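Fencombe's paper-tape switch gets a cool reception from the people who ship the boxes

24 Dec 2022

Filed under: Local business, Packaging

The Fencombe business park would like you to know that it is giving up plastic packing tape. A notice that went out to tenants this month says the park's shared shipping room will stock only paper tape from the new year, and that the change will make outgoing parcels "fully recyclable from lid to label." It is a nice line. Whether it holds up is another matter, and the notice doesn't give a reader much to go on.

The tape comes from a supplier called Clelex, and the brand name on the order form is Prestero. It is a brown paper tape with a glue that sticks on contact, so there is no wetting machine to buy. The park says it ran a trial in November with a handful of tenants and that the results were "overwhelmingly positive." Asked for the results, the park office sent over a one-page summary. It says 100 parcels were sent out with the new tape and that all of them arrived closed.

That sounds good until you ask what was in them. The summary doesn't say. It doesn't give weights, box sizes, how far the parcels went or what the weather was doing. It doesn't say whether the same number of parcels went out with the old tape for comparison, and the office, when asked, said it would look into that. A light box mailed across town in dry weather will arrive closed with nearly anything on it, including the free tape that comes with a moving kit.

Tenants who ship heavy goods have been asking the same thing. Pētersons, the hardware wholesaler at the far end of the park, sends out boxes of hinges, brackets and door closers that can weigh more than 30 pounds. The firm wasn't in the trial. It has told the office it will keep buying its own clear tape for now and pay for it out of its own pocket, which the notice allows, although you have to read down to the last paragraph to find that out.

There is also the question of price. The notice calls the new tape "cost neutral." The order form, which is pinned up in the shipping room next to the notice, lists the Prestero roll at more than the plastic roll it replaces, and the paper roll is shorter. The office explains that people use less of it per box, one strip down the middle where they used to run three. Maybe so. Anyone who has spent time in a shipping room knows that people put on as much tape as makes them feel safe, and a brown paper tape they have never used before is not going to make them feel safe in the first week. Nothing in the trial summary says how many rolls were used.

Then there is the claim about recycling, the whole point of the thing. Paper tape can go in with the cardboard, and that much is simple enough. But the notice talks as if plastic tape keeps a box out of the recycling altogether, and that is a stretch. Plenty of places that take cardboard will accept a box with some plastic tape on it, and the tape gets pulled out during pulping along with staples and other junk. It ends up as waste, and less of it would be better. That is a fair case for paper tape, and a smaller one than the one being made.

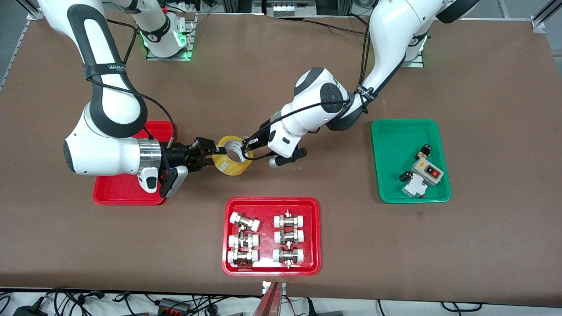
Leonidas Kokkinos thinks even the smaller case is being made too quickly. He would be glad to see the plastic go, he wrote to us after the notice went around, but he wants the office to test the paper tape on the boxes people really send, in January, when the loading dock is cold and the cardboard has been sitting in damp air all night. "If it holds then, I'll use it and I won't say another word," he wrote. "If it lifts at the corners, I'm the one refunding the customer, and the office isn't."

The damp is a reasonable worry. The loading dock at Fencombe is open on one side, and parcels can wait there for hours before the truck comes. Clelex says in its sales sheet that Prestero works "in a wide range of conditions." The sheet doesn't say what the range is. We asked the company for the lowest temperature at which it would stand behind the glue, and for any test done on cardboard that wasn't dry. A reply came back the same afternoon thanking us for our interest and attaching the same sales sheet.

The office makes one argument that deserves a better hearing than it has had. Paper tape is hard to peel off without tearing the box, so a customer can tell if someone has been inside. Tenants who sell small, costly items may well want that. It has its downside, too. A box that tears when you open it is a box you can't use again, and several tenants take in used cartons and send them back out. Using a box a second time is surely better than pulping it after the first trip, and the notice doesn't mention reuse at all.

Nor does it mention what will happen to the plastic tape already on the shelves. The office says it has a little left and will "phase it out responsibly." Pressed on what that means, it said the rolls would be offered to tenants who want them. So the plastic will be used on boxes after all, just not by the shipping room and not in a way that shows up in the park's yearly report. Throwing the rolls out would be worse, of course. Still, it would have been easy to say so in the notice — one sentence would do it.

The yearly report may be the thing to watch. Last year's had a full page on waste, with a green border and a photo of a leaf, and it counted the number of "actions taken" without saying what any of them had saved. The tape switch will presumably be on the next list. A park that sends out around 1000 parcels in a busy week ought to be able to weigh its trash before and after and print both numbers. The office said it has no plans to do that at present but is "open to ideas."

None of this makes the switch a bad one. Paper tape has been around for a very long time and plenty of warehouses get along with it fine, mostly with the kind you have to wet. Light parcels will probably be all right. The trouble is that tenants are being asked to take a sales sheet and a single page of results on trust, and to do it right after the holidays, when returns are coming in and the shipping room is at its most crowded.

The first delivery of Prestero is due before the shipping room reopens in the new year. Tenants who want to keep using plastic tape can bring their own and should mark the rolls with a unit number. The office is taking comments by email until the end of January and says it will reply to all of them. Ours, sent with a request for the full trial records, has not had an answer yet.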